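Anjana Chowdhury
Print | E-mail this thread

OK so I finally did the thing I've been threatening to do since August. I walked the whole Paditside loop with my bag packed the way the hiking forums say to pack it, and I have opinions. Thread!

1/ Background for new people: Paditside is 12 miles, mostly shaded, one mean hill in the middle. I have done it maybe 9 times, always with my stuff thrown in however it landed. My shoulders have been complaining for years and I blamed getting older.

2/ The forum advice is heavy things high and close to your spine, sleeping bag at the bottom, snacks where you can reach them. I thought this was fussy people being fussy. I was wrong and I'm a little mad about it.

3/ Water was the big one. I used to stick both bottles in one side pocket (I know, I know) and then wonder why I was leaning like a mailbox somebody backed into. One each side. Night and day!

4/ The hill. You climb almost 4000 steps if my watch is telling the truth, and normally I stop at every flat rock. This time I stopped twice, and one of those was to let a very large dog go by.

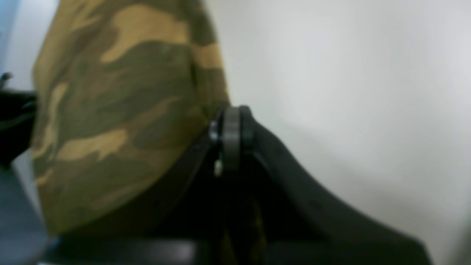 5/ Food report, because you will ask. Two peanut butter wraps, a bag of dried mango, and those Brirnix ginger chews my sister keeps mailing me. The chews are good going uphill. They are terrible once they've been in the sun, they turn into one big chew.

6/ I met a couple at the Florkance overlook who were doing the loop backward, which means you get the hill at the end when your legs are already mush. They looked happy about it. I gave them mango.

7/ Feet: 5 miles in I got a hot spot on my left heel and for once I stopped right then and taped it. No blister. Past me would have said "it's fine" and limped the last stretch to the Barua parking lot.

8/ Stuff I carried and never touched: second sweater, a paperback, the big flashlight, a whole roll of paper towels (why). The sweater can stay. The paper towels are out.

9/ Next time I want to start earlier. I got going at 9 and the lot was already packed, so I parked way down by the creek and added a bunch of road walking I didn't need. If anybody wants to come along on a Tuesday, I have those off now.

148 shares | 3 comments

marlo_k: The leaning mailbox is me. Moving a bottle over as we speak.

Trailmix Deb: Try doing it backward once! You get the overlook in the morning and the light is so much better.

pjw: what kind of tape do you use on your heel? mine always rolls up in the sock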